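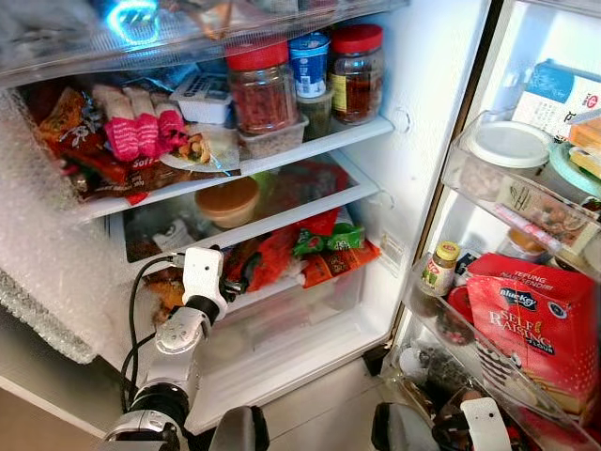 Will kitchen employees lose hours when robots begin handling refrigerator work?

Employees keep their present hours and pay under the agreement. Time now spent on sorting and restocking refrigerators moves to meal preparation and to direct service for residents.

MADLOW, 04/03/2024 – Brilia, which operates kitchens and dining rooms in assisted living residences, today announced that it will bring two-armed robots into the daily work of its kitchens at Madlow. The machines are supplied by Gilley Robotics and will be assigned to the care of refrigerators: moving items between shelves, drawers and door bins, and bringing older stock to the front.

The program covers three residence kitchens and follows a trial period in which the robots logged 1,000 working hours alongside the regular staff. During the trial, an employee was present at every session and could stop the machine at any time. That rule will remain in force.

"Our kitchen employees told us plainly which part of the day they would hand over first," said Dilwyn Pritchard, director of operations at Brilia. "It was the bending and reaching at the refrigerator, and doing it with the door open and the breakfast orders waiting. We took that as our starting point."

Refrigerators in the residences are used by many people and rarely look the same from one morning to the next. Residents keep their own snacks and jars next to kitchen supplies, and packages vary widely in shape and stiffness. Gilley Robotics adapted its gripping software during the trial to deal with soft bags and with round lids, the two kinds of item that employees most often had to move by hand after the robot had tried.
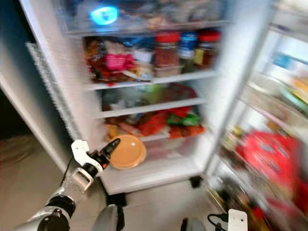 A robot arm at an open refrigerator, with a round lid in front of the drawer area.

Under the new schedule, the robot's session takes place between breakfast and lunch service. The employee on duty checks date labels before the session starts and decides what is to be discarded. The robot does not throw food away and does not open containers. At the end of the session, the employee inspects the shelves and signs the kitchen log as before.

Job descriptions at the Madlow kitchens have been revised to reflect the change. Kitchen assistants who complete training on the equipment will receive the title of kitchen systems assistant, with a higher pay grade. The training runs for three days and is given during paid working hours. It covers starting and stopping the robot, cleaning the grippers, keeping the floor in front of the appliance clear, and reporting faults. Employees who prefer not to work with the equipment may remain in their current positions.

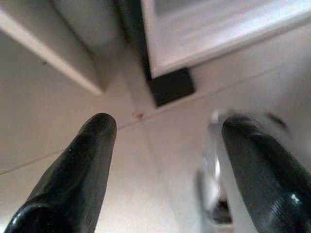 Cleaning received particular attention when the new duties were written. The grippers are wiped down before and after each session, and again whenever the robot moves from raw ingredients to packaged goods. Employees asked for a written procedure they could post on the kitchen wall, and one was issued before the end of the trial. The procedure also sets out who is to be called when a session has to be stopped, a point that had caused some confusion among the early shift.

"A kitchen is a hard place for a machine, and the people who work in it know where the difficulties are," said Bleddyn Landeg, head of deployment at Gilley Robotics. "Several of the settings we now use came from kitchen assistants at Madlow. They showed us how they clear a drawer, and we changed the order in which the robot does it."

Not every concern raised by staff has been settled. Sessions still take longer than the same work done by hand, and employees have asked that the robot not be scheduled on delivery mornings, when floor space is limited. Brilia has agreed to this request until September, when the schedule will be reviewed with employee representatives from each kitchen. The results of the review will be shared with all kitchen staff in writing.

Residents and their families may direct questions about the handling of personal food items to the dining office at their residence. Items marked with a resident's name will be returned to the shelf on which they were found.

About Brilia
Brilia manages kitchens, dining rooms and meal delivery for assisted living residences. Its regional office is located on Price Street in Madlow.

About Gilley Robotics
Gilley Robotics builds and maintains robots for kitchens and storerooms.

Media inquiries: Brilia Communications Office, Madlow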